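Brush rack notebook – robotics club, 5/29/23

Back on the brush task for the Junetti demo. I know I said last week we'd move on to paper handling, but Hiwot Moges talked me into one more session and I'm glad she did! We reloaded the Plondska config (the one with the slower wrist) and left the mat where it was, ink smudges and all. The red grid is handy for calling out spots to each other, so please don't swap it for a plain one.

The handle grip is what I care about most. With the right gripper coming in from the side and the handle tipped up and to the left, the rounded end gets awfully close to the hanging brushes, and I keep holding my breath. Hiwot thinks we should approach lower. I think the angle is fine and we just need more room on the left – we'll try both.
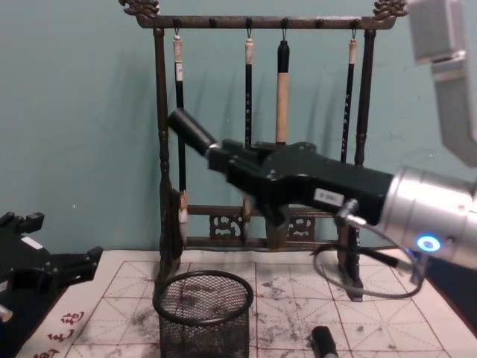 Pen cup

Same mat, same rack behind it, different job. The students picked the mesh cup because they had one lying around, and then found out how much the rolled rim matters if you come down a hair too far forward. Grip force is set to 11 for now, don't touch it until I've read the log (run 3193, in the Caldeira folder). I also want the left arm kept out to the side for this part, jaws open, so we aren't debugging two things at once.

Starting height over the marker still feels like guesswork to me. Next time: try 7 different heights, write every one of them down, and ask Jadance for the spare finger pads before August.

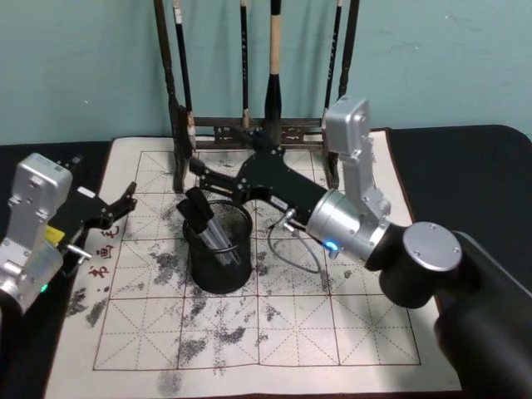 Right gripper over the marker in the pen cup, left arm off to the side.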